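**Ticket:** pump runs by itself, water goes elsewhere
**Opened:** 26/12/2025
**Vehicle:** Lavia campervan, second winter
**Pump:** Darent, the standard one, fitted under the left-hand bench
**Priority:** set to "low" by your form, which offers no option for "wide awake in a lay-by"
**Status:** see last entries

### What happens

Pump starts in the night with every tap shut. It runs for a second or so, stops, thinks about it, and runs again. By morning it has given up the pretence and runs without a break until I switch it off at the panel. The tank is then either very low or empty, depending on when I woke up.

By day there is no fault at all. Water comes out of both taps, hot and cold, the pump stops when the tap stops, and the whole system behaves like the one in the brochure.

This began on the second night of a 900-mile trip up the coast and back. We are parked at the Ura site now, the one with the tap by the gate, so I can refill as often as I like. I've had a lot of use out of that tap.

### What I have already tried

Your first reply asked me to confirm the pump is switched on. Confirmed. I'd go so far as to say it's the central point of the ticket.

Your second reply asked me to turn it off at night. I have, and it works in the sense that I can sleep. The tank still loses water, only more quietly, and the kettle gets nothing but a cough.

In order, then:

1. Taps. Took both tap heads apart, wiped the seats, put them back. One washer had a bit of grit on it. Cleaned it. No change that night.
2. Shower. Unscrewed the hose, left the head in a mug overnight. Mug dry in the morning, tank empty. Shower is innocent.
3. Toilet. Flush valve closed, tissue laid in the bowl before bed. Tissue dry at breakfast.
4. Filter on the pump inlet. Some green bits. Rinsed. Felt useful, made no difference.
5. Pipe joints under the sink and behind the bench. Ran kitchen roll round each one. All dry.
6. Pressure switch. Gave the little screw a quarter turn as shown in the Darent leaflet. The pump now makes a slightly different noise when it does the same thing. Turned it back.

The floor inside the van is dry everywhere. I have been over it with a torch and with my socks. So wherever the water is going, it's leaving the premises.

### Reply from support, pasted here so it's all in one place

> Thank you for contacting Lavia owner support. Cycling of the pump may be caused by air in the system. Please open all taps until the flow is even, then close them. If the problem continues please contact your dealer.

Did this. The flow was even. The dealer is Niazi, whose recorded message wishes me a happy Christmas and says the workshop will be back in the new year. It's a cheerful message. I've now heard it four times.

### Night log

Since the fault only turns up after bedtime, I kept notes. Heating is the blown-air sort with a dial, and we turn it down when we go to bed, because otherwise it's like sleeping in a toaster.

**Night A.** Tank full. Heating low. Woken at 2 by the pump. Switched off at panel. Tank empty at breakfast. Ice on the step outside, and a flat, shiny patch of ice on the grass under the van, on the left side. I took this to be rain. It had not rained.

**Night B.** Tank full. Heating low. Pump started earlier than before. Got up, put on boots and a coat over the sort of clothes one doesn't want to be met in, and went outside with the torch. Water running steadily out of a short pipe under the floor, just behind the left wheel arch. It wasn't dripping – it was properly running, like a tap left on.

**Night C.** Tank full. Heating left high all night. Pump silent. Tank still full at breakfast. Everybody cross and dry-mouthed.

I'd like it noted that Night C was my partner's suggestion and that I argued against it for some time on grounds of gas.

### Cause

Followed the short pipe upwards. It comes through the floor inside the left bench locker, at the back, under a plastic cover which is held on by two screws and was itself underneath our spare bedding, the awning pegs, a bag of shoes and the hook-up cable. Beneath the cover is a small valve with a blue button. The button was up.

The handbook doesn't mention it under "Water". It doesn't mention it under "Pump" or "Faults" either. It is under "Winter", on a page I'd skipped because it began with a paragraph about roof snow.

The valve is for frost. When the air round it drops to 4 °C it opens and lets all the water out of the boiler, so the boiler doesn't freeze and split. With the pump on, the pump feels the pressure go and does its best to replace what's being lost, which it does by sending the whole fresh tank out through the floor. It won't shut again until somebody pushes the button back down, and if the locker is still cold it won't stay down.

As for the one-second bursts at the start, I think that's the valve just beginning to lift and letting a little by. That part is a guess. The rest I've now watched happen with my head in a locker.

Why it refilled happily each morning: I have been pushing the button down myself. Every day I shoved the shoe bag back into the corner, hard, and the shoe bag did the rest. I am not proud of this but it does explain the daytime.

### Fix

- Emptied the back half of the locker so that air can get to the valve.
- Found the warm air outlet in there, which had been blowing into a duvet since we left home. Moved the duvet.
- Heating one notch up from low overnight.
- Pump off at the panel at bedtime anyway. Your second reply was right, though not for any reason it gave.
- Put a cheap thermometer next to the valve.

Two nights since, both with frost. Pump silent, button down, tank full in the morning. Thermometer in the locker well clear of trouble both times.

### Still open, for Lavia

Please could the valve be mentioned on the water page. One line would do. A sticker inside the locker saying "don't put bedding here" would do even better, although I accept that the locker is labelled "bedding" on the plan at the front of the handbook, and somebody may have to talk to somebody.

Also for Niazi, when they're back: the cover over the valve has no slots in it. I've left mine off. If there's a version with holes I'd like one, and I'd rather not pay 500 of anything for it. It can wait for the habitation check in April.

Leave this ticket open until I've had a week of cold nights. If I close it now it will come back, and the form will make me choose a priority again.

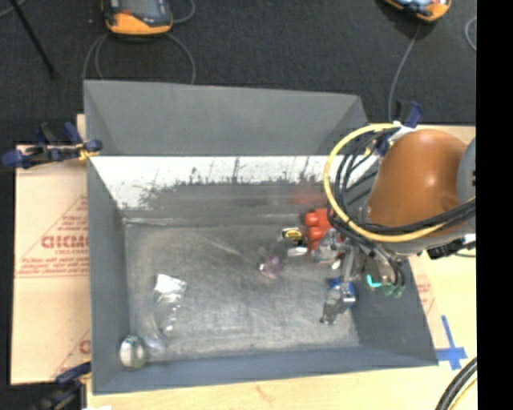
The locker itself still needs sorting out, as the bedding, pegs, shoes and cable are at present living on the passenger seat and being strapped in for corners. Soft bags are no use because they slump backwards on to the valve the moment we go uphill. I want a stiff bin in there, something like that grey one with the sloping sides, though a good deal smaller. If the sides lean outwards towards the top there's a gap left at floor level, and the button sits low enough to be in it. I wouldn't mind if the bottom ended up as scratched and scuffed as that one, it's only going to hold pegs. Inside width of the locker to follow when I've found the tape measure, which I believe is in the shoe bag.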